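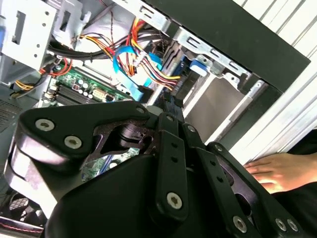 The Langat two-finger gripper is sold as a kit for electronics teardown, and the sales sheet from Stirnau prices it at $2099 with the wrist camera included. I have had one on loan for 12 weeks, and my view is that the price is fair and the word "teardown" is not. The linkage is good. It is made of flat black plates and links held by hex-socket screws, so a worn link can be replaced with one key and no press. The difficulty is the place it is sold to work in. A desktop case has light-blue SATA cables looping through the middle, a power harness crossing above the board, and sheet-metal rails on the drive bays. Every one of those is a thing to catch on, and an open linkage has plenty of places to catch.

Stirnau rates the kit by payload and by repeat accuracy. Both figures held up in my tests. Neither one says much about cable work. A SATA plug weighs almost nothing, and its position depends on how the last person routed the cable. What a buyer needs to know is the clearance: how wide the fingers and knuckles are at each opening, and how far back from the tip that width begins. The manual gives finger stroke and leaves the knuckle width out. I measured it with calipers and would suggest that any buyer do the same before mounting the arm.

I ran 50 attempts at unplugging a data cable from a fixed start pose. The gripper completed 35. Most of the failures came on the approach, when a knuckle met a neighboring cable before the tips reached the plug. Grip force was never the limit. Kacper Wilczyńska, who runs the refurbishing line at Dredow, disagrees with my reading of this. He holds that a trained operator would choose a better angle and that the start pose was unkind. He is right about the pose – I picked it to be repeatable. But a kit sold for mixed used equipment will meet bad angles every hour, and a spec sheet should be written for those.

The wrist camera has a related problem. It sits close to the fingers, and in a tight case the gripper fills much of the view. Small parts under the fingers are lost at the moment they matter. A second fixed camera solves this, and Vindia sells a bracket that fits the same mount pattern, but the cost then moves out of the range where this kit looks cheap.

Wilma Postma asked me whether she should buy it for her repair course. For memory modules and drive release tabs, I would say yes, with a slim fingertip set ordered at the same time. For harness work I would wait. Stirnau lists a covered linkage for October, at a price not yet given, and a plain cover over the knuckles would change my answer more than any gain in accuracy.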